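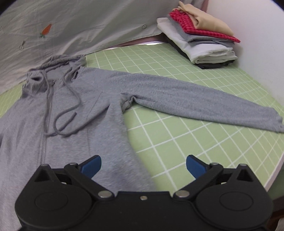 Zip it all the way up before you fold, every time, or the front panels slide and you end up with a lump. So says a reply under my last post, and it has more likes than the post did.

OK. I zip. I have always zipped. My question is about everything that comes after the zipping, and whether any of these hoodie folding methods do what they claim.

Background for the new people: I've been going through the folding guides one at a time. T-shirts went fine. Jeans went fine. Hoodies are where the guides start lying to you.

First up, the Brirnenis method. Hoodie face up, sleeves across the chest, fold the bottom to the collar, then stuff the whole body into the hood. They call it a "self-storing bundle." It's a ball. You have made a ball.

I'll give them this, the ball stays shut. It rolls off the shelf, but it stays shut.

And when you take it out a week later the hood has been stretched around the rest of the garment for a week, and it looks like it. The guide has a whole page on "respecting the fabric." Not one line about the hood.

Next, Dosia. Dosia says file everything upright in a drawer, like folders. Sleeves in, thirds, thirds again. Lovely with a thin pullover.

With a zip hoodie you get a stiff ridge running through the middle of the packet, and the packet falls over. Prop it up with another hoodie and that one falls over too. Their drawer photos are all T-shirts. Go look.

Somebody is going to say my drawer is too deep. My drawer is a drawer.

The drawstrings! Every guide I've read skips them. You get the thing flat, you smooth it, and the cords are lying across the chest in a big loop, crossing over each other, with an end pointing at the armpit. Then step 2 says "fold in the sleeves." Over that? Under that?

If you fold over them you get a bump. If you tuck them into the neck they come back out by the second fold. One guide says tie them in a bow. I'm a grown adult and I'm not putting a bow on my sweatshirt so it can sit in the dark.

Vitutora sells a plastic folding board, and I borrowed one to be fair to it. Panels flip over, left, right, up, done. The ad says it'll pay off over "1,000 perfect folds."

The sleeves on a hoodie are longer than the board wants them to be. You have to double them back by hand before you flip anything, and by then you've done most of the job yourself. The board is doing the easy part and charging for it.

Also the hood just hangs off the top. There's no panel for the hood. I checked the leaflet and it says "arrange hood neatly." Thank you, leaflet.

To the person asking about smoothing first: yes, flat on a table, face up, sleeves pulled out straight. It helps some. The bit at the underarm where the sleeve joins the body will pucker no matter what you do. I've stopped fighting it.

The only one I half believe is Buchanan, and only because it promises so little. Zip up. Hood down flat over the front, cords trapped underneath it. Sleeves straight back along the body. Fold in half, then in half again. Stack it on a shelf.

It's a fat square. It takes up more room than the pictures suggest. But the cords stay put under the hood, and I could pull one out from the middle of a stack of 3 without the rest coming along.

Does it "save up to half your closet"? No. I had 2 hoodies' worth of shelf before and I have 2 hoodies' worth of shelf now.

People keep telling me to hang them. I've hung them. Hangers leave shoulder points in anything knit, and the heavy ones creep down until they're holding on by the hood.

There's a new Brirnenis guide due in September with a "revised outerwear chapter." I'll read it. If the answer is still a ball I'm going back to the chair in the corner, where the hoodies were perfectly easy to find.

Jun 4, 2020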